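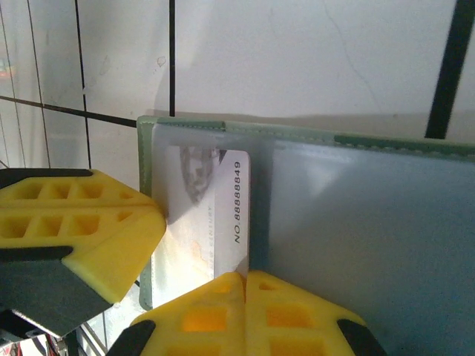
Gretness Card Holder, sage green

We've carried plenty of card holders at Galby, and this is the one the whole shop ended up buying! The sleeves are clear plastic, so you can find your gym pass or library card without pulling everything out. The border is a soft gray-green with a darker stitched trim along the top — a small touch, but I love it.

Each sleeve takes up to 2 standard cards back to back. Wipe it down with a damp cloth and keep it off the radiator.

Item no. 206. Also comes in rust and navy. Questions about colors? Ask for Silvia Krajčí at the counter, any day but Tuesday.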